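Sat 13 January

Work table, small parts and paper. Continued from the last page.

Came in for the morning to finish the table. The mat is down now on the white top and I think it will stay. It is the dark gray one from Kurkix, the second size. The first size was too small, things were always half on it and half off it, and each time I pulled the mat to me everything on the border was falling over. With this one there is still a strip of white table left at the sides, which I want to keep for boxes and trays.

The mat had a strong fold from the delivery. I left it two nights under the big Galli catalogs and the fold went down, except at one corner, where it still lifts a little when the heating is on. I did not use tape. Last August we taped the old mat and the glue came off on the table in brown lines, and it took a long time with alcohol and a plastic card to remove it. Please do not tape this one either.

Cleaning: damp cloth first, then dry cloth. The spray from Prustomton leaves a film on the mat, I tried it at the back corner and a paper slip stuck to it. On the white table the same spray is good. So spray for the table, water for the mat.

Sorting of the small parts went slower than I wanted. I opened the drawer that has no label and found 37 pieces that belong to no set I know. Most are spacers and feet. I put them together in a bag with the words "ask first" and the bag is in the lower drawer. Two hinges I could identify, they are from the old display cases, and they went back to the hinge box.

Boxes: the decorated cardboard ones are nicer for the eye but their walls are thin. I use only the lids, turned with the open side up, as a place to put things during the work. The white inside is a help, small dark parts can be found again quickly. The print on the outside gets rubbed if the lid is pushed over the mat many times, so lift it.

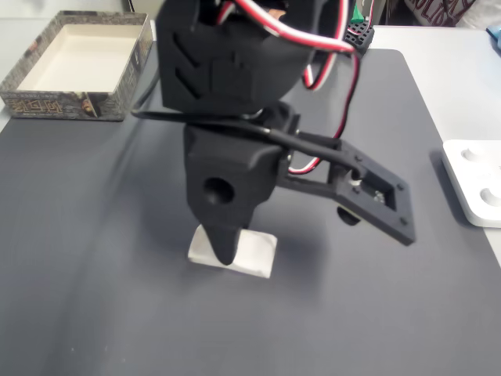
How much weight can a cardboard lid hold before the bottom bends?

Up to 200 grams it stayed flat when I tested it with the kitchen weights. With more than this the middle goes down and small parts roll together there.

Trays. The white plastic one with the round recesses has its place at the right side, on the table and next to the mat. I tried it on the mat first, but it takes too much of the soft surface and the plastic does not need it. The recesses are good for things which roll. For flat things they are bad, your finger cannot get under the edge. Flat things go in the lid or directly on the mat.

I asked Mandetti for the price of more trays of this type but with a cover. The answer was that the cover is sold only in full cartons. For our quantity this makes no sense. A sheet of stiff paper on top does the same work against dust, if the window is closed.

Light: the lamp moved a hand to the left. Shadows are softer than before and I can read the small marks on the parts better. In the late afternoon the wall side gets darker, for this I have no solution yet.

The fabric should be folded and go back to the shelf at the end of the day. It collects dust and then gives the dust to everything else on the table.

Still to do:
new labels for the drawers, the ink of the old ones has gone pale
cut felt for under the trays
find the second key of the low cabinet
ask if the corner of the mat can be warmed with an iron through a cloth, or if this will damage it

Stopped a little after noon. The alcohol bottle is almost finished, I wrote it on the list at the door.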